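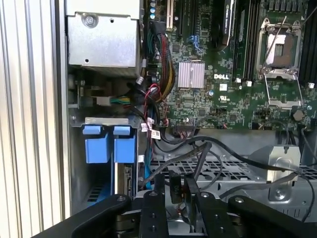
Figure 3. Interior of a workstation: memory slots on the motherboard and a graphics card marked NVIDIA QUADRO.

Unit 4: Memory Bandwidth and Data Layout
Revised 20 Mar 2020

4.1 Terms
Latency is the time between a request and the arrival of the first byte. Bandwidth is the amount of data moved per unit of time once a transfer is under way. A program that follows pointers is usually limited by latency. A program that streams through large arrays is usually limited by bandwidth.

4.2 Row and column order
C stores a two-dimensional array by rows. If the inner loop runs over the row index, each step lands a full row away from the last, and most of each cache line is wasted. Swap the loops before trying anything else.

4.3 Worked case
The Vendholm grid code keeps 24 values per cell, of which the update loop reads 3. Splitting the record into separate arrays cut its run time by 75 percent. Results did not change.

4.4 Exercises
1. Rewrite the Clirkgate kernel with one array per field. Time both versions.
2. Find the array size at which the two timings separate. Relate it to the cache sizes of your machine.

Reading: Dandetti notes, sections 3 and 4.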